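Koller 13 Wall Paint, Flat Finish
Item 2701

Paint makers love the word "washable." We sell paint, and we still read it with one eyebrow up. Koller says this flat takes a damp sponge once it has cured. Fine. So does most flat paint, if you go easy and don't expect miracles with ballpoint ink.

One coat? The label says so. Over a color close to the new one, maybe. Over dark green, buy the second can.

Pale grays are the ones people bring back. A chip the size of a stamp tells you very little about a whole wall, and the same gray can lean lavender in one spot and beige in another. 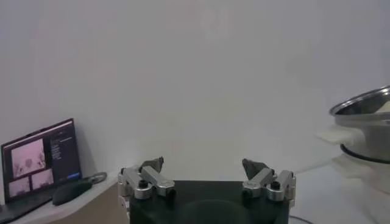

What you get
Can size: 1 gallon
Finish: flat, interior only
Recoat: 8 hours (the label says 4, we don't buy it)
Cleanup: soap and water
Tinting: at the counter, no returns once tinted

Compared with Onus
Onus costs more and claims better hiding power. Nafula Shirima at our Tudamero store rolled both over the same patched drywall and couldn't pick a winner. Touch-ups showed with either one. Keep some paint from the same batch.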